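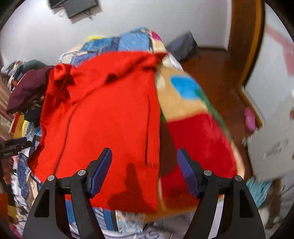
Firkside Community House | Home and Family Group

When I moved to Firkside from my country, I was surprised how many clothes people here give away, and how few they repair. My grandmother had one wool coat for 36 years. She changed the lining 2 times and the buttons more often than that.

I do not say that everybody must sew. Many parents come home tired, and a new shirt can cost less than the bus ticket to the tailor. But I think our schools made a mistake when they stopped teaching mending. A child of 12 can learn to close a torn seam in one afternoon, and will remember it for life.

Some neighbours tell me that cheap clothes are not worth the labour. I understand this, yet I do not agree. The colour fades, the cloth becomes thin, and still it is the shirt your daughter asks for every morning.

I would like the council to pay for one mending class each November. It needs a room, needles, thread and a patient teacher. I am ready to help with the first one.

Cosimo Marras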